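2023-04-26
Bench 2, Flunstead cell. Grasp planner, pear transfer between bowls.

Picked up where the January branch left off. Rebased Prantl (planner) onto the current Zeteo perception build. One conflict, in the frame lookup, resolved in favor of Zeteo. Unit tests pass.

Task is unchanged: pear starts in the pink bowl, goal is the blue bowl. Start pose is fingers open, pointing down, behind the bowls. Planner gets a segmented cloud and returns ranked grasp candidates, then Clavow does the trajectory and the collision check.

First problem: the pear fills most of the pink bowl, so the segmenter merges fruit and rim into one blob when the depth threshold is loose. Tightened it from 9 mm to 2 mm. Rim now comes out as a separate cluster, but the cloud on the near side of the pear gets ragged. Added a color term to the cost. Green against pale pink is an easy split and I should have used it from the start.
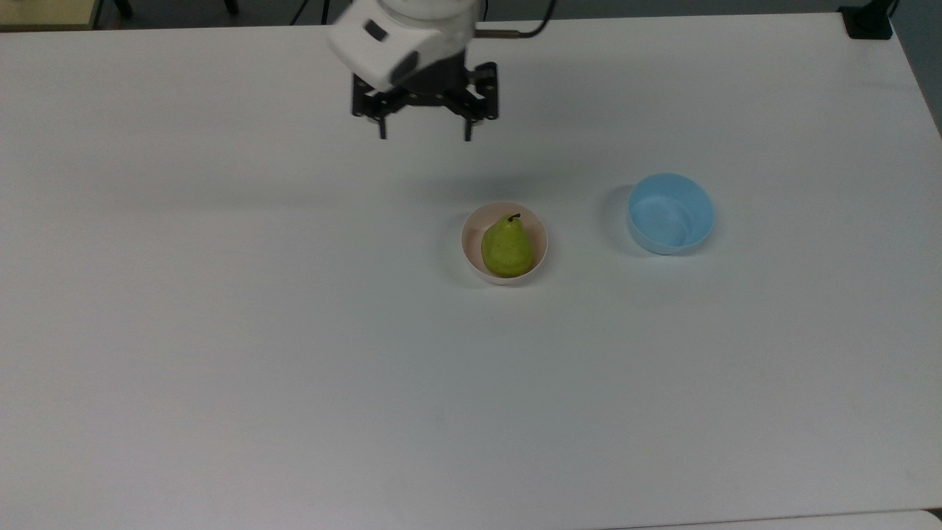
Second problem is clearance. Of 58 candidates, 26 survive the collision check against the bowl mesh. Most of the rejects put a fingertip through the rim. The survivors favor closing across the neck, which I don't trust - the neck is narrow and the pear will want to rotate about the contact line. Added a penalty on distance from the estimated center of mass. Ranking looks more sensible in the viewer, not yet run on hardware with the new weights.

Place side: goal is the center of the blue bowl plus a fixed height offset. The offset is still hard-coded in the launch file. Should come from the fitted rim plane.

Also found that Clavow caches the collision scene between plans. If a bowl is moved by hand, the old mesh stays until restart. Workaround is to call the clear service before each plan. Ticket filed.

To do:
Move place offset into config.
Log rejected candidates with reason code.
Check hand-eye calibration before the next hardware run - tool frame in the viewer sits a little left of the fingers.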